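Do Plants Really Clean the Air in Your Room?

You may have heard that a potted plant will "clean" the air in your bedroom. Shops like to say it. Grown-ups like to repeat it. But is it true? Let's be fussy about it.

Start with what plants do. A leaf has tiny holes, far too small to see. Air goes in and out through them. In the light, the plant takes in carbon dioxide, makes sugar, and lets out oxygen. That part is real science.

Now for the part I don't believe. A room holds a huge amount of air, and a small plant moves very little of it. Air also sneaks in and out of a building all day, under doors and past windows. That swap does far more than your fern can. 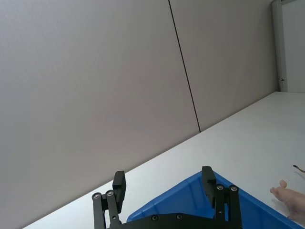

So where did the idea come from? Mostly from tests done in small sealed boxes. Put a plant in a box, add a bit of smelly gas, and wait. The gas goes down – but your bedroom isn't a sealed box, and I hope you never sleep in one!

A reader named Berkay Yazıcı wrote to tell us that his class put 26 plants in one room in December. Everyone said the air felt fresher. Did it? They all knew the plants were there, and knowing can change what you feel. They also had nothing to compare it with. A fairer test would use two rooms, one with plants and one without, and a meter in each.
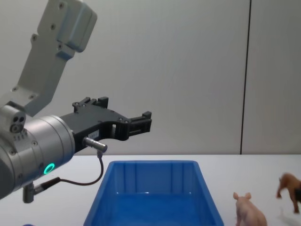 A silver wrist with a green light ring.

When somebody tells you a plant cleans the air, try asking:

How big was the room in the test?
Was the door open or shut?
Who is selling the plant?

Keep your plant if you like it. They're nice to look at and fun to grow. If the room is stuffy, open a window.

Written by Davina Kinnear, 05/02/2021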